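Minutes of the staff meeting, Clumex finishing and packing hall
February, start 14:00, canteen on the ground floor

Present: day shift packing, day shift finishing, the shift lead, the production office, two technicians from Lodar, the staff representative. The evening shift has sent written questions, which were read aloud.

The minutes are written by the production office. Please forgive my English, and send corrections before the next meeting.

## 1. Minutes of the last meeting

Accepted with one correction. Under point 4 it was written that the evening shift "agrees" with the new break times. The evening shift has asked to change this to "has been informed of". It is changed.

## 2. Output and orders

The order from Simiyu is confirmed with 2000 pairs of insoles, of which 1950 are now packed. The remaining pairs wait for the orange ones, because the stitching at the edge had to be repeated. Finishing says the new thread is better but it runs slower on the old machine. The production office will ask the supplier about a thinner thread.

Packing asked that colours are not changed in the middle of a shift without a word. The shift lead accepts this and will write changes on the board before the shift begins.

## 3. Robot arms at the sorting table

This was the longest point.

Lodar explained the present state. The arms pick single insoles from the table and lay them in the tray as a pair. The firm colours go well. With the fuzzy types the fingers sometimes take hold of the edge only and the insole turns in the air. Lodar wants to work on this for one more month before the arms are used in a normal shift.

Questions from the floor:

- **Will places be cut?** The production office repeated what was said in the letter: no place in packing is cut this year. The staff representative asked to have the same sentence for next year. The production office cannot give it today and will bring an answer from the management.
- **Who works beside the arms?** Two persons per shift, who will be trained first. It is voluntary until the summer. After this it must be discussed again.
- **Is the pay the same?** Yes for the training time. For the time after it, the staff representative wants a higher group, as the work includes responsibility for a machine. Not decided.
- **What happens to the speed?** Packing is worried that the arm sets the rhythm and the person must follow. Lodar said the person can stop and slow the arm at any time with the panel. Several colleagues said that "can" is one thing, and to be asked afterwards why you did it is another. It was agreed that stops by the operator are not recorded with a name.
- **Evening shift, in writing:** who is called when the arm stands still at night? Lodar has a telephone line until 20:00 only. This is not enough for us. Lodar will make an offer.

One colleague from packing remarked that her wrists are better since she does less sorting by hand, and that she would miss the talking at the table if everybody stands alone at one station. The shift lead will look if two stations can face each other.

Left and right are still checked by a person before the bag is closed. This stays so.

The state of the sorting table, for colleagues of the evening shift who have not been there:
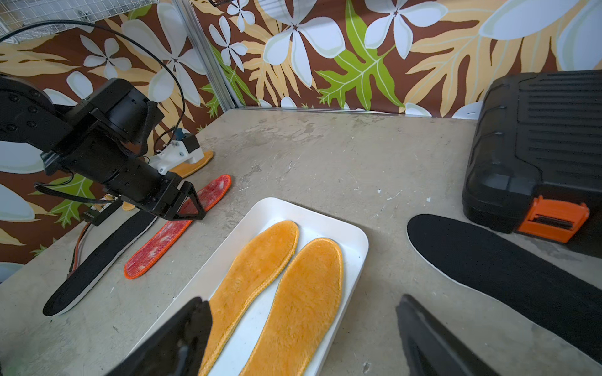

## 4. Training

The training is held in room 61, in the mornings, by Lodar together with our shift lead. The handbook exists only in a technical English which is difficult for many of us. Pluvach will translate it and will also make a short version with simple words. Persons who want to take part write their name on the list beside the time clock.

## 5. Other

The ventilation in finishing is loud again. Maintenance is informed.

The microwave in the canteen is to be cleaned by the person who used it.

End of the meeting 15:40. The next meeting is in the same room, and the pay question comes as the first point.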